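What Happened When a Robot Came to Work

I work at Tivwood, where we get rental kitchens ready for the next family. Every spoon, pan and tool has to be sorted and put back in its place. That's more than 700 things on a busy Wednesday! My wrists used to ache by lunch.

Then we got Ilo. Ilo is a robot arm, and it picks things up and puts them where they go, one after another, and it never asks for a snack.

Did Ilo take my job? I worried about that, and so did my friend Kenta Tanabe. But our jobs changed instead. Kenta used to sort all day, and now he teaches Ilo which thing goes where. I check its work and fix the mix-ups (there are plenty!).
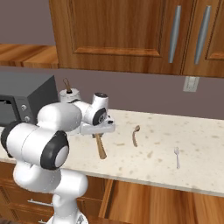
Some parts are harder now. We had to take three weeks of lessons, and Kenta misses chatting over the sorting. I miss it too, a little. So we eat lunch together every day, and he still steals my chips.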